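Custen plug-in socket tester: review
By Aurora Abreu
December

Most of the sockets in our house were fitted before we bought it, and the paperwork that came with the sale covered the consumer unit and very little else. When a bedside lamp started cutting out I wanted to know whether the lamp or the socket was to blame before paying anyone to come and look. A neighbour had the Custen tester and liked it, so I bought the same one. It cost £29 from Murnholm, with free delivery.

The Custen is a fat three-pin plug with three lights on the front, a small screen and a button. You push it into a socket, switch the socket on and read the lights against a chart printed on the back. The screen shows the voltage. The button is for testing an RCD, and it will cut the power to that circuit if the RCD is working, so save anything open on a computer first.

It came in a card box with a folded leaflet. The leaflet is clear but the type is tiny, and the chart on the tester is not much bigger. The pins were straight and went in firmly everywhere I tried. There is no battery to fit, as it runs off the socket.

I started downstairs and worked up. The kitchen and hall were fine. In the back bedroom, the socket by the bed gave the pattern for a missing earth. I tried it again with the same result, then tried the other half of the double and got that again. The lamp turned out to have a loose fuse in its plug, which was a separate matter, but I would not have known about the earth without the tester.

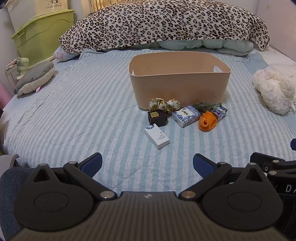

The striped quilt on the bed.

I switched the circuit off and rang Phong Ngô, who did our cooker circuit. He found an earth wire that had come out of its terminal behind the faceplate. He charged £45 and it took him less time than it took to move the bed. He also checked the socket with his own meter and told me what a plug-in tester cannot do. It won't pick up neutral and earth swapped over, and it says nothing useful about how good the earth is. A row of correct lights means no obvious wiring fault and should not be taken as a safety certificate.

I had borrowed a Tusia tester for comparison. The Tusia is cheaper, has lights only and buzzes when the wiring is right. The buzz is handy behind a sofa, where you can't see the lights, and I missed it on the Custen. The Custen has brighter lights and the voltage reading, although I have not found much use for the reading. Both gave the same answer on the faulty socket.

My other complaint is the size. The body is wide enough to cover part of the switch on a double socket, so you have to press the switch with a fingertip at an angle. It also won't fit behind our fridge without pulling the fridge right out.

I would buy it again for a house with older sockets. If you only want a yes or no answer, the Tusia will do. With either one, if a light shows a fault, stop using the socket and call an electrician.

Filed under: Home electrics, Testers and meters

Comments

Dolores Greenberg
Does it work on an extension lead? I have one in the garage I'm not sure about.

Aurora Abreu
Yes, I tried it on ours. Check the wall socket first, then the lead.

Fasil Tesfamariam
Mine is the older one without the screen and the button has gone sticky. Lights still fine.

Thaddeus Wojcik
Agree about the width. You can't get two plugs in side by side with it.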